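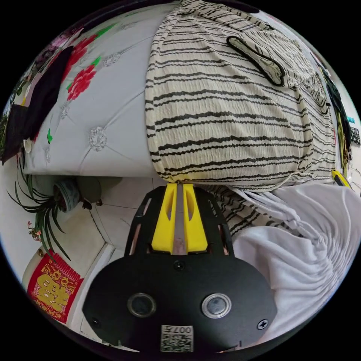 Crinkled seersucker-look stripes against a tufted bedside.

Home | Style | Travel | Food | Subscribe

Packing for the Off Season

Prekasville empties out in September, and room prices drop soon after. The town sits at almost 2,000 feet, so evenings are cold even when the afternoons are not. Pack layers that fold small.

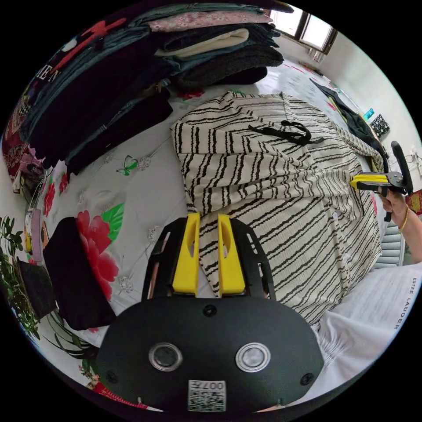 Stripes and a black drawstring, laid out on the bed.

The Levchenko guesthouse has 4 rooms and no elevator. Take one soft bag – the stairs are steep.

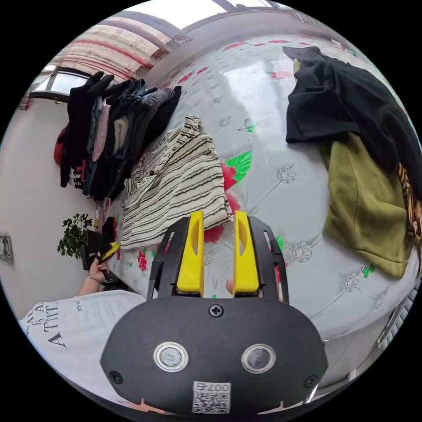 Getting There

The bus from Mirus leaves at 5 and fills up on Fridays. Buy the return ticket at the same time. Drivers can park free behind the Dulleo bakery, which opens early and sells out of rye by noon.
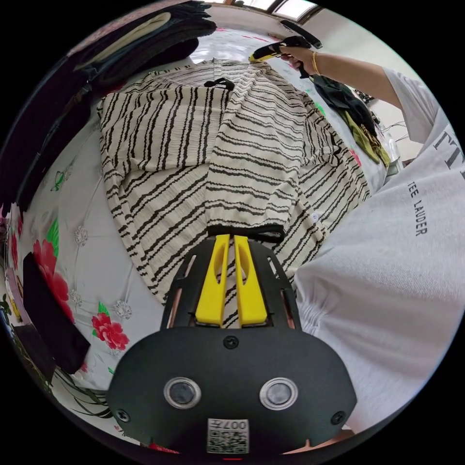
The lake path is flat for the first mile, then turns to gravel. Bring real shoes. Most cafes take cards now, but the ferry is still cash only.

We use cookies to improve your visit. Accept | Settings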